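Ticket: Library catalogue, rare medical books
Subject: Anatomy plates turning up under the wrong edition
Status: Resolved (one bit still open, see the end)
Opened by: Iulian Vlad

What's wrong

Hello all, me again. I've been working through the early anatomy books in the Hurnitz collection and something odd is going on with the linked plates. If you open the record for the second edition of the Ghauri surgical manual and click through to the illustrations, you get the plates from the first edition. The text pages are fine, the binding notes are fine, it's only the plates.

I wouldn't normally make a fuss, but the two sets really are different. The first edition shows the veins of the arm without any valves at all, and in the second they've been added in, with little letters and a key. A reader wrote in on Thursday wanting to cite the valves and couldn't find them anywhere, and I spent most of the afternoon telling her she must have the wrong page (sorry!). She had the right page. We had the wrong plates.

What I tried first

Cleared my browser, logged out, logged back in. Same thing. Tried it on the reading room machine, same thing again, so it isn't just my laptop being my laptop.

Then I looked up the shelfmarks. Both editions came to us from the Jarero bequest and both were given the same bequest number, with only a letter on the end to tell them apart. The first edition has an "a" and the second has a "b". I had a feeling that letter was going to be the trouble.

I searched Ramis for the bequest number on its own and got both books back as one hit, with 70 plates attached. That's the two sets run together, and the viewer was simply showing whichever lot had been loaded first.

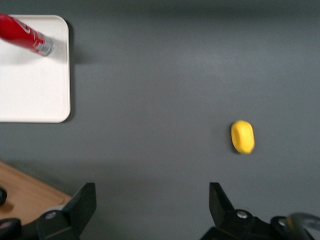 What fixed it

1. Opened both records side by side in Ramis and wrote down the full shelfmark for each, letter included.

2. Unlinked all the plates from both records. It asks you if you're sure. I wasn't very, but I'd saved a copy of the list beforehand.

3. Changed the link setting from "short number" to "full shelfmark". It's in the second menu along, under Holdings, and it's greyed out until the plates are unlinked, so don't waste twenty minutes clicking on it like I did.

4. Linked the plates again one edition at a time, first edition first, checking each against the printed list at the back of the book.

5. Rebuilt the index overnight. I started it at 6 and it was done when I came in.

The valves are now where they should be, and I've written back to the reader with the proper plate number and a bit of grovelling.

Follow-up, same ticket

I got curious and ran the same search over the rest of the bequest, which is 400 titles. There are 50 with a letter on the end of the number, mostly herbals and books on fevers, plus a lovely run of midwifery handbooks that I'd forgotten we had. Not all of them have plates, so not all of them will be broken, but I'd like to go through the lot before we put anything else online.

I've made a start with the herbals. The first couple were muddled in just the same way, and the steps above sorted them out. One of the fever books has its plates bound in upside down, but that was the binder's doing and I'm leaving it well alone.

Still open

Can somebody with admin rights please make "full shelfmark" the default for new records? I can only change it one book at a time, and it'll catch us out again when the March donations get added. I'm happy to carry on with the old ones in the meantime.

Iulian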